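Progress report on the refurnishing of the toy repair and sorting room, Stututley
To: Rathjen fund, small grants
From: Gerrit Groen, room coordinator
Period: October to March

1. Short overview

With this report I inform you about the work in the toy room since our last letter. The grant was given for a good work surface, a safe place to check small donated toys, and the tape, cloths and storage which belong to it. Most of this is now in use. The shelves are late, and I explain the reason in section 4.

As you remember, we check every toy before it goes to the toy library in Lenumport. We look for loose parts, sharp edges and small pieces that a child can put in the mouth. Before the grant we did this on two folding tables of different height, and small toys fell to the floor very often.

2. The small toys

The small plastic toys take more time than we expected in the application. A big truck is checked in a minute, but a little toy has joints and round parts where dirt stays. We now keep the small ones separate from the beginning and put them on the table one by one.

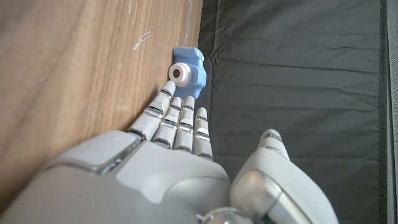
Small blue toy at the edge of the wood, with the dark gray mat on the right.

The written check list for small toys has been made shorter. The first version had 20 points, and people stopped reading after the first page. The new one fits on one side of paper. We have also agreed that a toy with an uncertain part waits in the box "second look" until two persons have seen it.

3. The table and the room

The table was the largest cost in the budget, and we are satisfied with it. We bought it used from Botell, including delivery, and it stands stable.

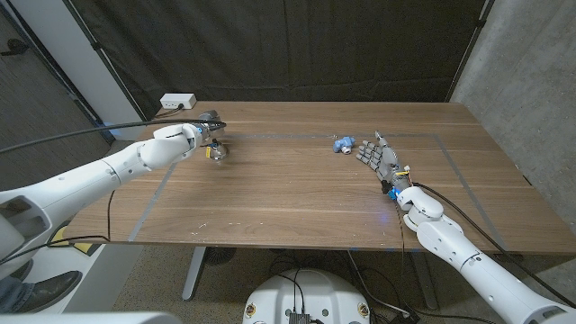 For the working surface we had asked for something that is easy to clean and that shows small objects well. We tried first to work without any marking, but then things were moved over the whole table and mixed with each other. The light gray tape on the tabletop now gives a rectangle for the work, and a small blue toy is easy to find on the brown wood. Along the near edge the surface has some small white specks and scuffs. I mention them so that you do not expect a table in new condition. The power strip is at the far left corner, and we will ask for a longer cord so that it can be moved from the table. The black curtain covers the back wall and makes the room calmer for the eyes.

4. Storage and delays

The shelves should have come in January. The supplier changed the model and the new one was too deep for our wall, so we canceled the order and asked for a new offer. Until then the checked toys stay in closed boxes with the date of the check on the lid. It works, but we must lift the boxes many times.

5. Surface and mat

We had a long discussion if the toys should be checked on cloth or on hard wood. Cloth is softer and a toy makes less noise on it, while wood is easier to wipe. We decided to keep both next to each other.

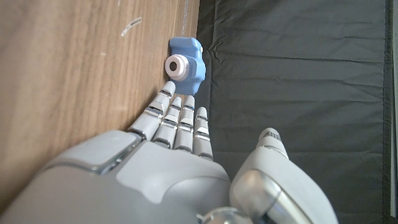

The condition of the surfaces is checked each month, and we write down what should be repaired. In the list for March I have put the short whitish scuff in the wood, which is thin and a little curved, and I would like to treat it with oil before it gets worse. The gray mat has soft creases, so we plan to fix it flat. A toy like the blue camera can rest just where wood and fabric meet, and a flat mat will be better for such a place.

6. Money

From the grant, 2000 is still not spent. It is reserved for the shelves and for the cord. We do not ask for additional money.

7. Next steps

The new offer for the shelves is expected in April. After the shelves are mounted, we want to hold 3 open afternoons where parents can learn how to check toys at home. I will send you the invitation when the room is free for it, and the next report will come at the end of summer.

With kind regards,
Gerrit Groen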